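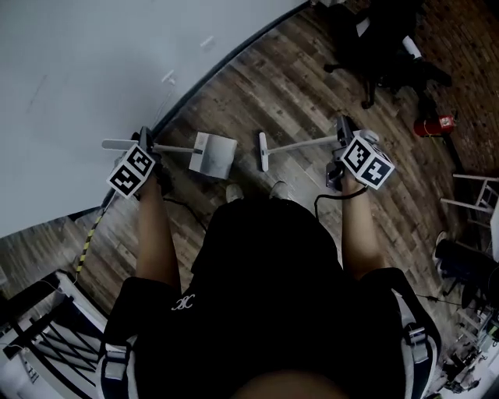
Two hand-held grippers with patterned marker cubes, over a wooden floor.

August 28, 2022

Phone Access and Patient Choice: Findings From the Clidell Practices

The Ornent Patient Access Office has finished its review of how new patients reach the primary care practices in the Clidell service area. The review covered calls placed to the main scheduling lines at 12 practices during April. It was limited to callers who identified themselves as new patients. Calls about refills, referrals, and billing were left out.

In that month the practices received 1,296 new patient calls. Of these, 1,247 were answered by a staff member before the caller hung up. Practice managers had expected a lower answer rate, and several had asked for additional phone staff on that basis. The review does not support those requests at present.

The larger concern is what happens once the call is answered. Reviewers listened to recorded calls and found that many callers ended the conversation without booking a visit, even when an appointment was open within the week. The questions these callers asked were often simple. They wanted to know whether their insurance plan was accepted, what a first visit would cost, and whether they could see the same clinician each time. Staff frequently answered that someone would call back with that information. Callers who were told to wait for a return call seldom booked on the first contact.

Cost questions were handled least consistently. At the Votberg practice, schedulers keep a one-page sheet of self-pay prices at each desk and read from it when asked. Most other sites sent the caller to the billing department, which closes at 4:30 p.m. The Votberg sheet is being adapted for use at all Clidell sites. Each practice will be responsible for keeping its own copy current.

The review also looked at online profiles. Two practices listed clinicians who no longer see patients at those locations, and one listed Saturday hours that ended last year. Corrections have been submitted. Managers are asked to check their listings on the first business day of each month and to report changes through the Khurana directory form on the staff site. Changes sent by email will no longer be processed.

A shortened phone script for new patient calls is now available in the shared forms folder. It places insurance and cost questions before the collection of demographic information. Practices may adjust the greeting but should keep the order of the questions as written.

The full report, including results for each practice, may be requested from the Patient Access Office. Questions about the script should be directed to the scheduling supervisor at each site.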